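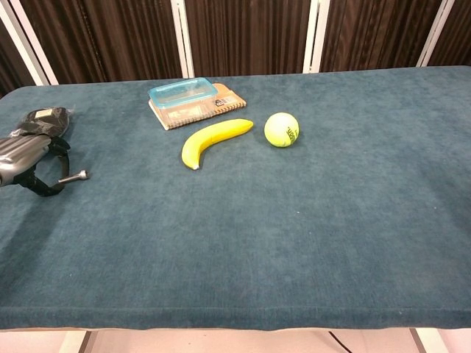

The big table in its teal cover, with the spiral notebook, the lidded container and the yellow toy banana.

The Long Table at Stonstead

Welcome, and thank you for stopping by our little gallery page! We share the downstairs room at Stonstead every Tuesday, and over the winter a good many people asked about the table. The cloth was the thing we argued over longest (Vuston had a gray, Huritico had a very handsome rust, and we must have carried the samples up and down the stairs 12 times), and in the end we all fell for the teal. It has a soft, velvety nap that goes lighter and darker depending on which way you brush your hand across it, and it wraps right over the front edge in a rounded fold, so it is kind to your wrists on a long afternoon.

The notebook with the tan cover is where we write down what we'd like on the table next. Please add to it whenever you're in, even if it's only a word or two, and do put the lid back on the container if you've been into it.

The toy banana belongs with the play food on the Seppälä shelf, second from the bottom. We open at 4, and more pictures will go up in November.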